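Bovum hand-held grippers, pair: review

Posted September 2021 by Laurențiu Neagu

We bought the Bovum pair to replace our Urnano set, which had too much play in the jaw. Both are held in the hand and record what you do, so an arm can be taught from it later. I used the Bovum for most of August, and Lenuța Ursu did the same tasks with the Urnano.

The tasks were plain ones: pick up a shuttlecock, put it in a clear tray, take it out again, move the tray. 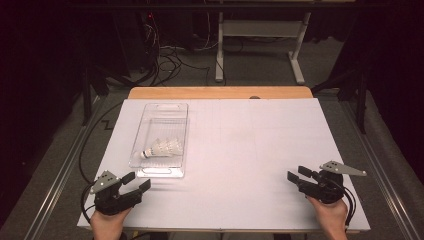

Weight is the first thing you notice. After 200 recordings my wrists were tired but not sore, and with the Urnano I used to stop well before that. The trigger is smooth. The cables are stiff and want to pull the gripper outwards, so leave plenty of slack.

Feathers are a fair test because they crease if you squeeze. The Bovum closes slowly enough to avoid it. Clear plastic is harder. The thin rim slides if you take it at an angle, and I got a better hold at the handle cutout.

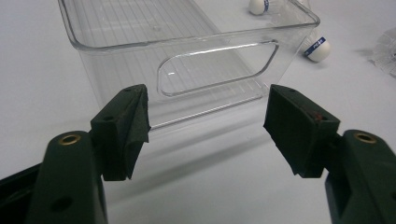
Spare finger pads come in packs of 5 and are held on with one screw each. Changing a pair is quick. I would like a firmer pad as an option.

The software is the weak part. It lost the left gripper twice and needed a restart both times. Setup notes are thin, and Lenuța had to write her own.

Jaw and grip: very good. Cables: poor. Software: fair. We are keeping them, and the Urnano set has gone to Nneka Eze for spares.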